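Finishing a birch benchtop: hardwax oil or waterborne poly?
Workshop Surfaces > Finishes and Coatings

kirkel_bench
Original poster
I have four benchtops to finish before the end of June, all birch, all sanded to 150. They will see metal parts and the occasional drip of machine oil. Color matters to me: I want the wood to stay pale. Last time I used an oil-based varnish and the tops went the color of weak tea within a year.

Options I am weighing:
Hardwax oil, two thin coats
Waterborne polyurethane, satin, three or four coats
Leave it bare and resand when it gets ugly

Shop is at 49 percent humidity most of the day. No spray equipment, so whatever it is has to go on with a roller or a pad.

Baloch
Waterborne. It is the only one of your three that stays pale and also resists machine oil. Hardwax will darken birch one shade on the day you apply it, and oil drips will sit in it if you don't wipe them up.

Raise the grain first with a damp rag, let it dry, knock it back with 220, then start coating. Skip that and your first coat will feel like a cat's tongue.

denura42
I disagree with the above as a general rule. Film finishes on a work surface fail at the point of impact. Drop a steel part on poly and you get a white crescent where the film let go. Oil gets under the edge and creeps. To repair it you are sanding the whole top, since a patch in satin always shows.

With hardwax you scuff the bad spot with a gray pad, rub in a teaspoon of product and walk away. I have a top at 116 inches long that has been spot repaired for years and has never been stripped.

Baloch
How dark is it?

denura42
Darker than new birch, yes. I would call it straw.

kirkel_bench
Straw is what I am trying to avoid.

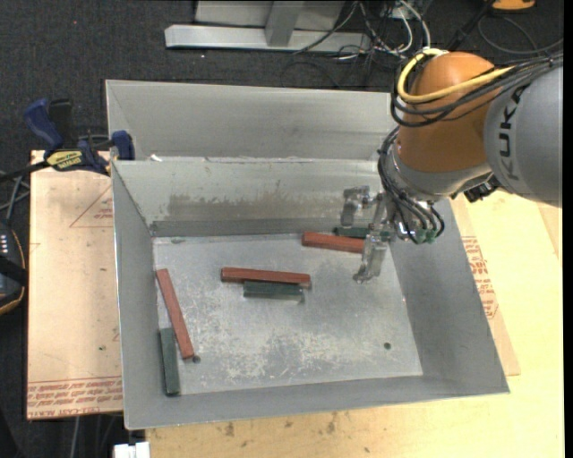

Light wood under a gray sheet-metal bin.

 I would accept half a shade warmer and no more.

Bouchra El Idrissi
I refinish tables for a living, so a few points.

1. Pale is achievable with either product. Several hardwax lines sell a version with a little white pigment to cancel the wet look. On birch it works well. On oak it collects in the pores and looks chalky.

2. Bare metal sitting on either finish will leave gray rub marks. Put thin cork or felt under anything that gets slid.

3. Waterborne poly needs its full cure before you load it. Dry to the touch is two hours, cured is closer to three weeks. Most of the failures I get called to are tops that went back into use on day two.

4. Coat the underside. Same number of coats as the top – otherwise a solid panel will cup.

kirkel_bench
These are plywood with a solid edge band. Does point 4 still apply?

Bouchra El Idrissi
Less so. One sealing coat underneath is enough for plywood. Do the edges properly though, end grain on the band takes twice what you expect.

killow_r
Has anyone priced this out? I did one top last year and the pigmented hardwax cost me double the poly per square foot. With four tops that adds up.

denura42
Per coat, yes. Two coats against four, plus the sanding between coats of poly. My time is not free.

killow_r
Mine is.

Baloch
Also worth saying that a poly film does not fail from one dropped part if it is a two-component product. Add the crosslinker at whatever the can says, mix only what you will use in four hours, and throw the rest out. The single-component stuff from the hardware store is softer and I would agree with denura42 on that.

denura42
Fine. With crosslinker I have less of an objection. Still can't spot repair it.

kirkel_bench
Plan for now: cut a spare offcut into strips, pigmented hardwax on one, two-component poly on another, one left bare as a control. Leave them for three weeks, then put a few drops of machine oil on each overnight and drop a 50 mm bolt on them from bench height.

Bouchra El Idrissi
Put half of each strip in a window with cardboard over the other half. Birch yellows under light with no finish on it at all, so you will want to know how much of the change is the wood.

kirkel_bench
Good call, will do. Strips are cut, first coats go on at 7 tonight.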